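From: Nazma Marikar
To: savwood-residents
Subject: Re: [savwood-residents] Power strips and the shared workroom

Valentina Insaurralde wrote:
> The breaker in the workroom went again on Thursday evening. I was
> running the small heater and somebody had the kettle and the glue
> pot going on the same side. Can we get a second power strip so
> there are enough outlets? I'd be happy to pick one up. Also, is the
> old brown extension cord still OK to use? The plug looks bent.

Valentina,

Thanks for writing this up. I went through the wiring notes last night and checked them against the panel.

The workroom has 2 wall circuits. The one on the window side is shared with the hall lights and the outlet by the sink, and it's the one that keeps going. The door side has nothing else on it. The heater needs to go on the door side, plugged straight into the wall. Please don't run it from a strip of any kind, even for a few minutes.

A strip is fine for small loads. Lamps, phone chargers, the radio and the label printer can all share one. The kettle and the glue pot should each have a wall outlet, and not on the same side as the heater if it's on.
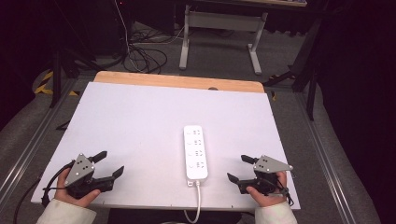
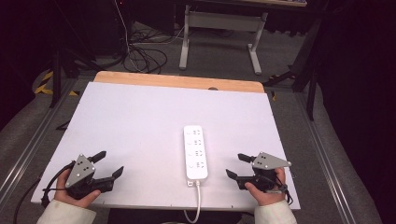 White power strip, cord running off the near side of the board.

Would a second strip stop the breaker from tripping?
It would only add outlets, and the circuit would still carry the same limit, so the breaker would trip at the same point.

On the brown cord, please throw it out. A bent plug can sit loose in the outlet and heat up. I have a heavier one at home, 100 inches long, that I can leave in the cabinet under the sink. It is for the vacuum and the drill.

A few other things while I'm at it. The timer on the hall lights is set 4 hours off, so they come on in the middle of the afternoon. I'll fix that this weekend unless someone gets to it first. The panel labels are also wrong for the laundry. Number 86 on the old sheet is the dryer, and the sheet on the panel door says it's a spare. Don't switch it off.

If the breaker goes again, write down what was plugged in and where before you reset it. There's a pad on the shelf by the door.

Nazma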